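Ekaette Adebisi has walked the lane behind Clurnitz in all kinds of weather. She looks after the verges there, the strips of grass and scrub on both sides of the asphalt, and for 14 years she has written down what grows in them. We met on a Saturday, at her kitchen table, with her notebooks between us.

"People ask me where the lane goes," she said. "I answer that it goes to the other end. For me the interesting part is left and right."

The lane is narrow and has no painted lines and no footpath. In the beginning she wanted to cut everything back. Her neighbor Orlando Quintero, who worked many years in a plant nursery, persuaded her to wait one season first. She waited, and she did not cut very much after that.

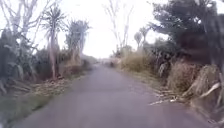
*Cabbage trees on the left side of the lane, with a bare tree beside them.*

The cabbage trees are her favorites, but she admits that they make work. The old leaves fall the whole year and they are tough. "They do not rot like other leaves. If you run a mower over them, they wind around the blade, and then you sit on the ground with a knife for half an hour."

So she collects them by hand. She ties them in bundles and dries them in her shed, and Manuela Marino takes them for lighting her stove. Last winter it was 30 bundles. What lies deeper under the shrubs stays where it is.

### "It should look a little untidy"

Not everybody likes this way of working. Ekaette has received letters about it, and one of them asked for a clean edge along the full 600 meters.

"I understand the letter," she said. "When a plant hangs low toward the road, some people see neglect. I see a place where a bird can sit. But I also walk there with my mother, so I know that the asphalt must be free." 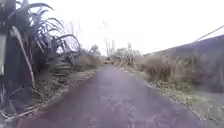
Photo: Benedetta Negri

Her rule is simple – she cuts what touches a person walking in the middle, and she leaves the rest. Dead fronds that hang inside a plant she does not pull. Twigs on the verge she leaves too, except the long ones, which she pushes back with her boot.

I asked about the surface of the lane. She laughed and said that this is not her department. "I only sweep it. In December I sweep twice a week, otherwise once."

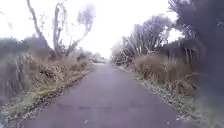
*Dry brush and low shrubs along the left verge.*

Her notebooks now list 131 kinds of plants, counting the mosses, which she learned late and with much difficulty. She still mixes up two of them. Next she would like to try a piece of the verge without any cutting at all, at the far end, and compare it after three summers. Orlando has already offered to bring the stakes and the string.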